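Les machines savent-elles déjà faire les corvées ?
Rapport de projet d'étudiants, module Automatisation et services, groupe 4
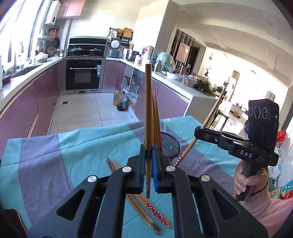
La question de départ de notre projet était simple : parmi les tâches répétitives d'une maison ou d'un petit commerce, lesquelles peut-on confier aujourd'hui à une machine sans qu'une personne reste à côté ? Nous avons choisi quatre tâches : ranger des couverts, plier des torchons, regarnir un rayon et vider un lave-vaisselle. Le rangement des couverts nous a occupés le plus longtemps. Une baguette en bois est fine, légère, presque sans relief, et il faut la serrer entre deux doigts garnis de patins bleus sans la faire pivoter. Quand plusieurs baguettes sont couchées les unes contre les autres sur une nappe qui fait des plis, la prise devient nettement plus délicate que sur un plateau rigide.

1. Contexte

Le projet a démarré en février, après une visite du magasin Sultside, qui vend de la vaisselle et du linge de maison. La responsable du rayon, Marleny Puma, nous a expliqué que la mise en place du matin prend plus de temps que la vente elle-même pendant les heures creuses. Elle avait reçu une offre commerciale pour un bras de mise en rayon, le modèle Cropper, et voulait un avis extérieur avant de répondre. Nous n'avions pas les moyens de tester le Cropper complet. Nous avons travaillé avec des pinces tenues à la main, dont les mouvements servent ensuite à entraîner un modèle de commande, et avec un petit bras de laboratoire piloté par le logiciel Ratis.

2. Méthode

Pour chaque tâche, nous avons d'abord enregistré des démonstrations humaines, puis fait exécuter la tâche par le bras. Un essai était compté comme réussi si l'objet arrivait à sa place sans chute et sans intervention. Nous avons réalisé 481 essais avec le bras, toutes tâches confondues. Les démonstrations n'entrent pas dans ce total.

Les conditions variaient volontairement. Une partie des essais a eu lieu au laboratoire, sur une table grise et sous éclairage fixe. Le reste s'est fait chez des particuliers, dans des cuisines habitées, avec la lumière du jour. Nous n'avons rien rangé avant de commencer, sauf les objets fragiles ou coupants.

3. Résultats

Au laboratoire, avec des cuillères isolées et bien espacées, le bras a atteint 87 % de réussite. C'est notre meilleur chiffre. Il baisse dès que les objets se touchent. Avec les baguettes, deux erreurs reviennent souvent : la pince en prend deux à la fois, ou elle en prend une seule mais trop près de l'extrémité, et la baguette bascule au moment du levage.

Pour les torchons, le bras trouve un coin, le soulève, puis perd la suite du geste. Le pliage en deux fonctionne parfois, le pliage en quatre presque jamais. Une personne corrige un torchon mal posé en passant la main dessus, ce que notre programme ne prévoyait pas.

La mise en rayon a donné des résultats corrects pour les boîtes rectangulaires et médiocres pour les sachets. Le lave-vaisselle a été abandonné à mi-parcours. Le bras ne tirait pas le panier du bas assez droit et nous avons préféré consacrer le temps restant aux couverts.

4. Ce que coûte la machine

Le budget matériel du projet était de 2 000 euros, hors bras de laboratoire. Il a servi aux pinces, aux patins de rechange, au stockage des enregistrements et aux déplacements. Les patins s'usent plus vite que prévu et leur adhérence change d'une séance à l'autre, ce qui nous a obligés à refaire une série complète.

Il faut aussi compter le temps humain. Entre les réglages, la remise en place des objets et la surveillance, chaque séance mobilisait deux étudiants. Pour un foyer, ce temps dépasse largement celui de la corvée. Pour un magasin, le calcul dépend du nombre de références et de la régularité des emballages.

5. Limites

Notre bras est un modèle d'enseignement, lent et peu puissant. Une machine industrielle ferait sans doute mieux sur la vitesse. Nous n'avons pas non plus mesuré le bruit ni la consommation. Un membre du groupe était en échange en Italia pendant les dernières semaines (nous gardons ici le nom inscrit sur sa convention) et a traité les données à distance, avec un retard dans la relecture des essais sur textile.

6. Réponse à Sultside

Nous avons conseillé à Mme Puma de ne pas acheter pour l'instant. Les boîtes de vaisselle pourraient être confiées à un bras, à condition de refaire l'agencement des deux premières étagères. Les couverts vendus à l'unité et le linge doivent rester au personnel. Elle a demandé au fournisseur une démonstration dans son propre magasin, avec ses propres articles, avant toute nouvelle discussion.

Les tableaux par tâche et la grille de notation figurent en annexe. Les enregistrements peuvent être consultés au secrétariat du département sur demande.

Rapport remis le 19 juin 2024.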